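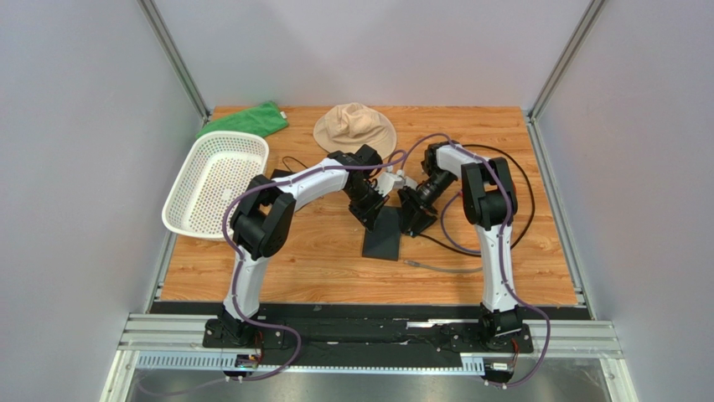
A white plastic basket at the side of a wooden table.

In Defense of the Basket on the Table

By Kuo-hua Kao

Monday, March 9, 2026

My wife and I have a disagreement which is now older than our daughter. It concerns a plastic basket. I think a basket should stand on the table, in view of everybody, and she thinks a basket belongs on a shelf, in a closet, or best of all inside another piece of furniture. I have lost this discussion many times at home, so I would like to try it in writing, where I can finish my sentences.

When I came to Zeltholm I rented one room above a shoe repair shop, and the room had a table and a bed. I ate at the table, I studied at it, I ironed my shirts on it with a towel under them. Everything I owned that was smaller than a suitcase passed over this table at least one time in the day. In the second week I bought a white basket at Groteo, on the lower floor where they keep the buckets, and I put it on the left end of the table because I am right-handed and need the other end. When I had to eat, all things went into the basket. When I had to study, the plate went to the sink and the things came out again. It took less than one minute. I did not think of this as a system, I only wanted to have place for my soup.

Now I live in a house with cupboards, and I must say that the cupboards have not made me a tidier person. A cupboard asks me to decide. If I hold the folder from the school, I must know if it is a paper thing, a daughter thing or a thing for this week, and each of these has its own door. In the evening I do not want to answer such questions. So I lay the folder on the table, and the next person lays something on the folder, and after three days we are eating with our elbows close to the body like passengers in an airplane.

The basket asks much less. It asks only if the thing should be on the table now, yes or no. This is a question I can answer even when I am tired, and our daughter could answer it when she was four.

The usual advice in books about the home goes in the other direction. I have read several of these books, partly to improve my English, and they agree that every object must have its own place and that a mixed container is a kind of lie. You have not tidied, they say, you have only moved the mess and given it a border. I understand this objection and I think it is half correct. A border is exactly what I want. A mess of 3 square feet which cannot grow is a different thing from a mess that can walk to the other end of the table during the night. When the basket is full, it is full, and I see it at breakfast. When a drawer is full, one pushes harder.

This is also why I insist on the table and will not accept the shelf. My wife once moved the basket to the shelf in the hallway, as an experiment, and for the whole of February it stood there very nicely. In the first week of March we found in it a permission slip for a trip that had already taken place, the warranty for the kettle, and 47 dollars in an envelope that was meant for the piano teacher. The teacher had been too polite to ask. On the table this could not have happened, I believe, because on the table the basket is slightly in the way, and a thing that is slightly in the way gets looked into.

I should be honest about the material too. People who come to our house sometimes suggest that I would be happier with wicker. Wicker is beautiful, and we have a wicker one from Herkeck that was a wedding present and holds two blankets. But small things go into the weaving and stay there, crumbs above all, and on one side the ends have started to catch at sleeves. The plastic one I wash in the sink with the dishes. The corners are round, so the sponge reaches all of it, and there is a rim I can hold with wet hands. It cost nearly nothing. If my daughter paints on it, I am not sad.

Flat things are the weak point, and here I have changed my opinion. For years I put them in the basket together with all the rest, the folders and the thin notebooks and whatever else has the shape of a slice of bread. They slide under, they bend, and in the end they make a second floor in the basket on which the small things travel. My colleague Anežka Kopecký, who shares an office with me and has strong views about desks, told me that I should put the flat things in last and standing, against the long side. I did not like to be corrected in a matter where I consider myself the expert. I tried it on a Sunday when nobody was home. She is right. Since then we empty the small things in first and lean the flat ones after, and I can find the school folder by its edge.

There is one more rule, and without it I would agree with my wife completely. The basket must be emptied to the bottom once in the week. We do it after dinner on Friday, all three of us, and it takes the time of one song, or two songs if there are receipts. What has an owner goes to the owner. What has no owner goes back in and gets one more week, and after this it is thrown away or goes to the Chung box. The Chung box is named for our neighbors, whose children lose things in our house at a remarkable speed.

A basket that is never emptied is only a very ugly drawer. I have seen such baskets. My parents had one on top of the refrigerator, and when we cleared their apartment I found at the bottom a bus ticket from before I was born and a key that fit no door we could find. I kept the key, which I admit does not help my argument.

My wife has read the text up to this point. She says that I have left out the looks of it, and that a good wooden table deserves to be seen – this is a fair remark. Wood with a warm grain is a pleasant thing to have in front of you in the morning, and a white plastic basket does not add to it. But I ask how much of our wood we saw before. We had a table of 70 inches and we were looking at mail. Now we give up one end of it and see the rest, and on most evenings I can wipe it with one cloth from the basket to the wall.

She has proposed a smaller basket. I have said that I will measure the folder first.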